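Shelf notebook, Delside, March, after lunch

Picking up where Nyokabi left off on the white unit. Her last note says "shelves fine, desk needs sorting, ask Imani re: cookies," and I did ask Imani re: cookies, and the answer is that they stay. So the two cookie pillows stay! I do like them up there, I just think they eat a whole shelf and everything else has to squeeze in between them. The rack is in the gap for now. Muthoni thinks it belongs in the kitchen with the dishes, and she may be right, but the kitchen drawer situation is its own notebook.

Main job today was drinks. We have a rule (mine, written on the inside cover) that open drinks live low down and never over the books. The rule gets ignored by everybody, me included. I spent a while deciding what counts as "low" on a unit that has a desk built into it, and ended up saying anything at desk level is low enough, provided it's pushed to the back. 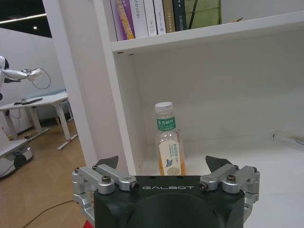 I also want to settle the shelf board heights before we put anything heavier in. There are spare pin holes in the side panels, so we could drop a board and get the tall books in standing up straight. Fatos said he'd bring the bag of pins over from the Grustov room. He said that last time too. Until then nothing gets moved up or down, please, just left and right.

Books. I tried sorting by color for 15 minutes and gave up, it made them impossible to find and they lean whichever way you do it. Sharon wants a proper bookend. I'd take a brick at this point, but she has a catalog open on page 4 with one circled twice, so I think a bookend is coming whether I vote for it or not. Color order is abandoned, by height is what we're going with, tallest toward the middle so the row has something to fall against.
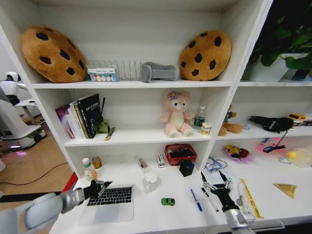 Soft toys next, and this is where I got picky. The pink one with the flower on its head is the best thing on the whole unit and ought to sit where you see it first, so middle shelf, facing out, and no boxes in front. The brown bear can go over on the right. Imani asked if they could share a compartment. I tried it and they just slump into each other and you lose the flower, so no, separate compartments (sorry, Imani).

Little things are the real nuisance. Anything small enough to close your hand around ends up at the front edge of a shelf and then on the floor, usually when somebody is reaching for something else. I've asked for a shallow tray. Nyokabi suggested a dish, and we do have dishes, so a dish might be the whole answer and I can stop filling in the Plodirance order form, which wants a cost code for a tray.

Plants: watered the big leafy one, 2 cups, and turned it. Its leaves look happy enough to me. Whoever waters next, write it down here and not on a sticky note, the sticky notes fall behind the desk. 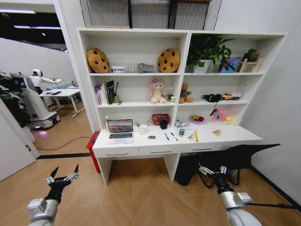 The whole unit with the mesh bins along the top. Left column is books and pink bear, right column is plant, brown bear, truck.

Muthoni went through the mesh bins and found 5 of the missing adapters plus a Nyaga mug coaster I'd written off ages ago. Very pleased about the coaster. She wants labels on the bins. I want that too, but facing down and forward so they can be read without a chair, which means hanging tags, which means string. Added string to the list.

Desk rules as of today, and I'm writing them out because we've talked about them so many times:

Laptop on the left. Shut it if you're putting a hot drink anywhere near it.
Mug goes to the right of the laptop, lid on, spoon in the notch.
Cans and bottles at the back against the panel.
Boxes flat, label facing out.
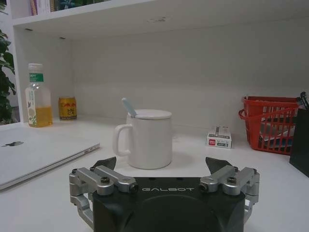

On the lid question, Sharon says it's fussy. I say she wasn't here for the business with the soup. Lid stays on between sips and we can argue about it over lunch.

Still to do: pins from Fatos, string, dish for the small stuff, bookend (Sharon), ask Imani where the macaron box is meant to live. The dangling black cable on the right-hand side needs a clip too. I had one in my pocket this morning and now I don't, so if you find a clip, it's mine.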